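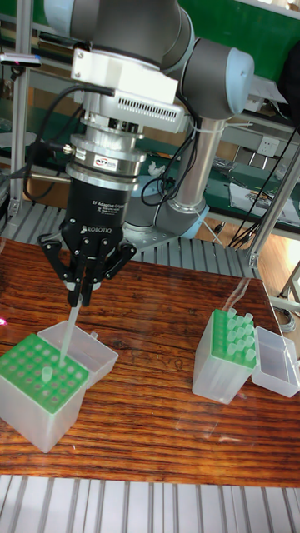

Holaleo Tips: teleoperated pipette tip transfer

Version 2, data card and usage notes

Holaleo Tips is a set of demonstrations for one small laboratory task. A person controls a robot arm from a distance and moves pipette tips, one at a time, from a full rack to a rack which has free holes. The set was recorded at the Sestham workshop by Han-gyeol Yoon and Anežka Koubek. Please read the section "Known problems" before you train anything on it.

What is in the set

There are 97 demonstrations in total. Version 1 had 49 of them and they are kept without changes. Each demonstration is one folder and contains:

- video from the fixed cameras
- joint positions and gripper opening, with time stamps
- the commands of the operator, before smoothing
- notes.txt, written by the operator after the demonstration (sometimes only one line)

The folder names start with the initials of the operator. The camera numbers in version 2 are the same as in version 1, so old loading scripts should still work.

The task

Both tip boxes stand on the wooden tabletop with their lids open. The racks are green and the tips are clear or slightly green, and this makes them difficult to see against the rack from some directions. We left it so, as we wanted the same boxes that people use every day.

The operator brings the gripper over a tip, closes the fingers, lifts straight up, travels to the second box and lowers the tip into a hole. Any free hole is accepted. If the tip stands at an angle but stays in the hole, we count it as placed and write "tilted" in the notes.
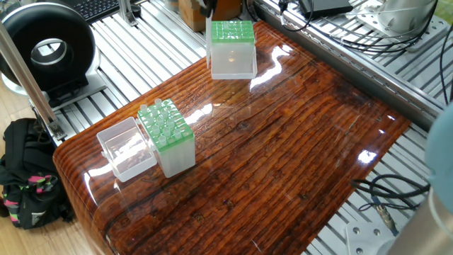 Tip boxes on the tabletop, side camera. The rear rack is mostly empty.

The place of the boxes changes between demonstrations. We moved and turned them by hand, and we did not measure the new positions. If you need the box pose, you must estimate it from the video.

How the demonstrations were made

The operator holds a controller and the arm follows the hand while the trigger is pressed. When the trigger is released the arm stops, and the operator can move the hand back to a comfortable place. Such pauses are marked with clutch = 1 in the command file. Most users will want to remove them.

Each operator had 30 minutes of practice before recording. The practice is not included.

Notes from the recording 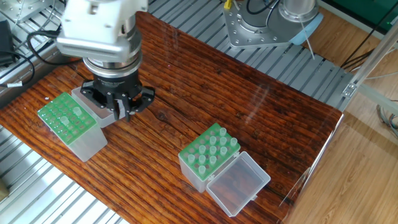
Sestham, January

We worked today with the three-finger gripper. It is wide for this task. When two tips stand close together, the fingers touch the neighbor before they reach the right one, so I began to take the tips from the edge of the group first. Kaan prefers to come in from one side with the wrist turned. Both ways are in the data and both should stay. Travel between the boxes is easy, and almost all of the time goes to the last part above the hole. (H. Yoon)

Train and test split

The test part has 14 demonstrations. They were chosen by Jouko Peltonen, who did not operate the arm, and they include all operators. The list is in split/test.txt. Please do not use these folders for choosing parameters.
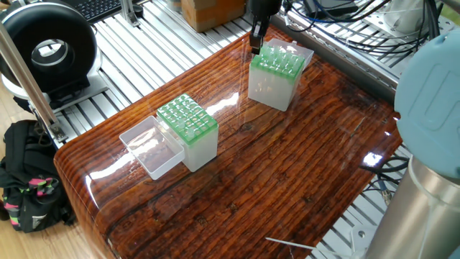 Gripper above the rear box, with both racks holding tips.

Known problems

Bright reflections from the varnish are visible in many videos. They can cover the edge of a clear lid completely.

The type of gripper is not the same in the whole set. Check the field "tool" in meta.json and do not mix the gripper opening values, because their scales are different.

From some cameras the gripper hides the hole at the moment of placing. Use a second view for labeling.

Contact

Questions about the files go to Anežka Koubek. Questions about the controller software, Kourkoulas, go to Kosmas Tsoukalas. If you find a wrong label, send the folder name and the time in the video, and we will correct it in the next version.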